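**Ticket 61 – lid on the desk magnifier won't stay up**

Status: open, waiting on part
Kit: the stand magnifier from the Pasness reading room, black top, clear base

Right, I'm starting a proper log for this one as I've had the same complaint from three different people now and I keep scribbling it on the backs of envelopes.

What happens: you flip the lid up, get your stamp or your map or whatever under the lens, lean in for a look, and the lid comes down on your forehead. Not hard, but it's annoying, and Grażyna Olszewski says she's had it happen in the middle of reading a hallmark and lost her place completely. It doesn't do it every time either – I stood there flipping it like a fool and got it to drop 7 times out of 14.

**First go**

Cleaned the hinge with a dry cotton bud. Loads of grey fluff came out (lovely) and for the rest of that morning I thought I'd cracked it. Then it dropped again after lunch.

**Second go**

Tried a tiny bit of silicone grease, which in hindsight was daft, what with the problem being that the hinge is too loose already! It was worse straight away. Wiped it all off with a bit of isopropyl on a cloth, keeping well clear of the clear base because I've clouded plastic that way before and I'm not doing it again.

**Third go**

Took it over to the pale wooden table by the window so I could see what I was doing, opened the lid and had a good look at the hinge corner. There's a thin pointed black tab sticking out on that side, a bit like a little lever, and I'd honestly never noticed it in all the time we've had the thing.
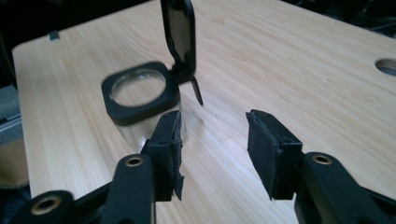 *Logged by Valter Strand, 5 September 2023*

So my question for anyone at Erby who knows these: is that tab meant to do something? My guess is it's a stop, or the end of a friction spring, and it ought to press against the lid when it's open. I've given it a very gentle push and there's some give in it, but I don't want to lean on it and snap it off.

Things I've ruled out so far:

- The table. Same fault on the big desk and on the windowsill.
- The lens. It sits firmly in its surround, no rattle, and the view through it is fine.
- The base. No cracks that I can find, and it doesn't rock.

**Update, same afternoon**

Rang Dotard, who we bought it from. Nice chap, no idea about the tab, but he's sending a replacement hinge pin and reckons roughly 3 weeks. He also said not to glue anything, so please don't, Grażyna, I know you've got the superglue in your drawer.

In the meantime I've got a folded bit of card wedged behind the lid and it's holding. If the card goes missing, cut another one from the cereal box under the sink. I'll put the pin in when it turns up and add a note here.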